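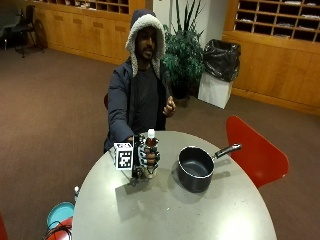 **Figure 9.1** Instrumented grasp of a small capped bottle beside a saucepan. The square markers on the glove and the cube at the wrist give the pose of the hand.

# Chapter 9. Chores as a Test of Manipulation

The earlier chapters treated grasping as a problem of contact: where to place the fingers, how hard to press, and when a hold will fail. This chapter takes up a plainer question. Given what is now known about grasping, can a machine do the ordinary work of a kitchen, a stockroom, or a repair bench? The short answer is that it can do parts of that work, under conditions that somebody has prepared. The rest of the chapter is concerned with which parts and which conditions.

## 9.1 What counts as doing a chore

A chore is defined by its end state. The pan is clean and back on its hook; the order is packed and labeled. A skill is a single motion or short group of motions, such as picking up a bottle by its sides. Published results usually report skills, while people who might buy a machine ask about chores, and much of the disagreement in this field comes from mixing the two.

Suppose a chore needs 17 skills in sequence and each one succeeds 98 times in 100. If failures are independent and there is no recovery, the whole chore succeeds 71 times in 100. Raising each skill to 99 brings the figure to 84. Neither value would be accepted from a dishwasher.

Recovery changes the result more than any likely gain in a single skill. A person who fumbles a cap picks it up again without treating the event as a failure. A machine must first detect that the cap is missing, then find it, then decide whether the old plan still applies. Section 9.4 returns to this point.

## 9.2 The Brevton trials

The Brevton trials, run by Nanna Bach and Halfdan Briem, remain a useful reference because they scored end states only. A two-armed machine was given a list of kitchen and stockroom chores and left alone until it stopped or asked for help. Of 900 attempts, 403 ended in the required state. Bach and Briem sorted the remainder by first cause:

- the object was found but grasped in a way that blocked the next step;
- the object was never found, most often behind or inside another object;
- the motion was correct but the machine did not notice that it had slipped;
- the machine stopped for reasons of safety and did not resume.

The first cause was the most common. It is also the one that skill-level tests hide, for a grasp that blocks the next step is still scored as a good grasp. A bottle held by its cap has been picked up. It cannot then be opened by the same hand.

Réjean Penner later repeated part of the work at Ullau with a stricter time limit and obtained lower scores on every chore that involved a lid. He argued that time should always be reported, and most authors now follow him. A machine that clears a table in 2 hours has cleared the table - but the result has a different meaning for a household than for a laboratory.

## 9.3 Learning from the hand

Most current systems acquire skills from human demonstration. Two sources are common. In the first, a person works with bare or gloved hands and the motion of the hand is measured. In the second, a person works with a tool shaped like the machine's own gripper, carrying its own camera. Glove data keep the natural motion of the fingers, but that motion must be mapped onto a gripper with fewer joints. Tool data avoid most of the mapping and give up some of the natural motion.

The view from a tool also changes sharply with its angle. When it points upward, a wide lens may record mostly ceiling and lights, with the object of interest small, blurred, and off to one side. Such views are kept in training sets, as a machine will meet them in use.

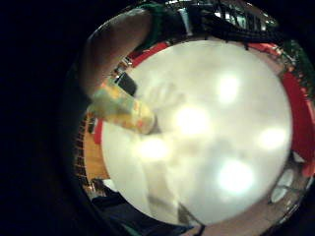
## 9.4 Detecting and recovering from failure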